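On the Bench: the Griltemura Teardown Kit

Griltemura would like to rent you a robot that takes apart old desktop computers. The brochure calls this "board-level recovery at the touch of a button," and there is indeed a button. It is green and quite satisfying. What the brochure skips over is the afternoon you spend before pressing it, teaching the thing where your particular computers keep their parts.

The kit is a software package plus a set of printed fixtures, and you supply the arm, the gripper and the patience. Tiwari, the reseller, quotes 13 days for delivery and throws in 2 days of training with Dolores Pennington, who is very good and has heard every joke about robots and screwdrivers already. The manual runs to 86 pages. Kenji Kasprzak read all of them and would like that noted.

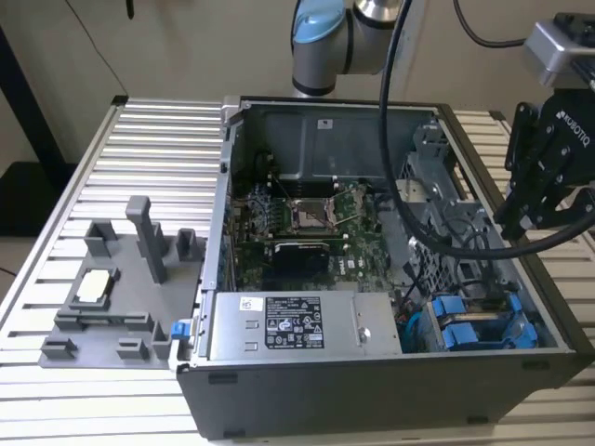
How much of a computer can the kit handle without help?

Processors, memory and drives, once someone has taken the side panel off and laid the case flat. Screws are still a job for a person, at least until the January update.

On the whole we like it. The fixture tray is the cleverest piece, a plain gray printed plate with posts and holders, so a part that comes out has somewhere to go. Cables are the sore point — any loose one in the case gets treated as a surprise, and the software stops to ask what you want done about it. Noemi Yazzie answered that prompt so often she began replying out loud.

The rental runs for 3 months at a time and can be returned early, minus a fee that Tiwari describes as modest. Shops that see the same model of tower all week should ask for a demo. Anyone with a mixed pile should wait for the update. Questions go to Oriana Quezada at the front desk, who also has the manual.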